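シミン・テヘラニ
2026年9月19日(土)

引っ越して最初の夏が終わるので、衣替えと服の量について書いておきます。連投します。

ドロアヴィルの部屋は前の家より収納が少なく、クローゼットが一つと引き出しが7段。冬物と夏物を同時に入れるのは無理でした。

5月に冬物を全部預けました。使ったのは駅の反対側のムロウという保管サービスで、一箱ひと月1,098円。箱は自分で用意、集荷は平日のみです。

預ける前に洗濯をしました。ウールは手洗い、コートだけクリーニング店へ。コート二着で2,688円。前の町より少し高いです。

毛玉はこの段階で取っておくと秋が楽です。去年は後回しにして、寒くなった朝に玄関で取っていました。

夏の間に着た服を振り返ると、だいたい同じシャツを回していました。残りは一度も袖を通していません。 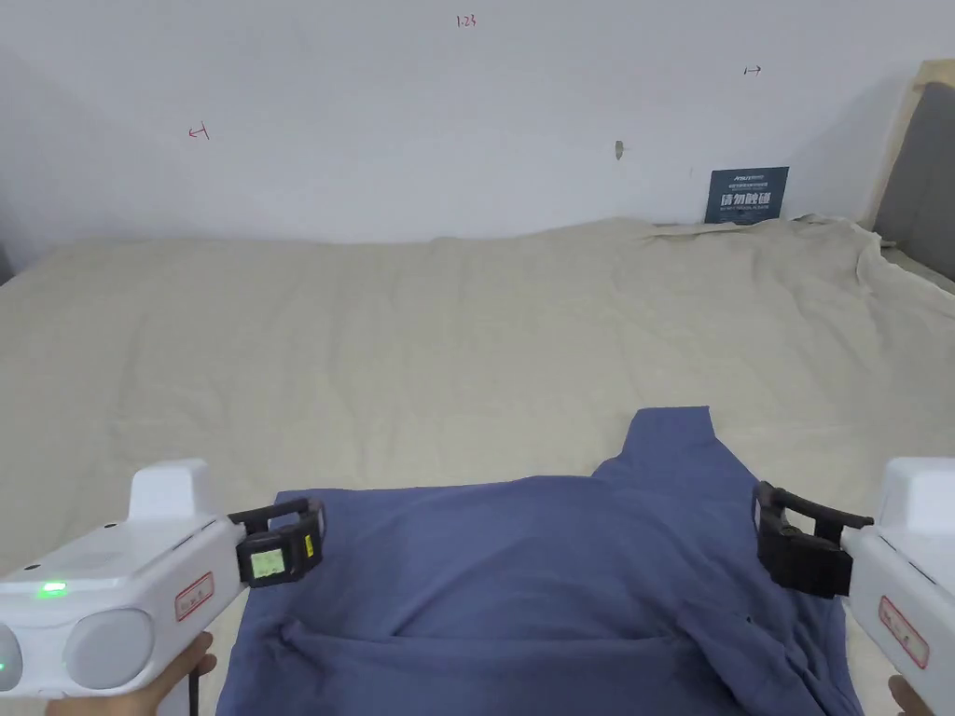

ベッドの上、青っぽい服。

着なかった服はすぐ捨てず、紙袋に入れて次の夏まで置きます。一年後に見て何も思わなければ手放す。友人のケナから教わった方法で、三年続けています。

手放すときは古着の回収に出すか、ラシュティの店に持っていきます。ラシュティは値段がつかないものも引き取ってくれますが、下着と靴下は不可。土曜は混みます。

買い足したのは薄手のカーディガン一枚だけ。3,910円。色は灰色で、今持っている冬のズボンのどれとも合います。

しまい方も変えました。前は種類別、今は気温別です。25度以上、15度から25度、それ以下。引き出しに養生テープで数字を貼っています。

気温別だと、半袖と薄い長袖が隣に並びます。最初は落ち着きませんでしたが、朝に天気予報を見てそのまま一段開ければよいので早いです。

靴下だけは別で、一番上の段に通年まとめています。

防虫剤は無臭のものを各段に一つ。入れた日付を油性ペンで書いておきます。書かなかった年は、いつ替えるのか分からなくなりました。

冬物の箱は来週の火曜に戻ってきます。届いたら一日干してから入れる予定。雨なら翌日に回します。

コメント

ゴルナル・エブラヒミ:気温別、うちもやってみます。15度以下の段に手袋も入れていますか。

シミン・テヘラニ:手袋は玄関のかごです。

ヌハイラ・アイト・アリ:ムロウは箱の大きさに上限がありますか。

ガザル・ガセミ:ラシュティ、先月から水曜が定休になっていました。行く方は気をつけてください。

お問い合わせ | © Wikville | ページの先頭へ戻る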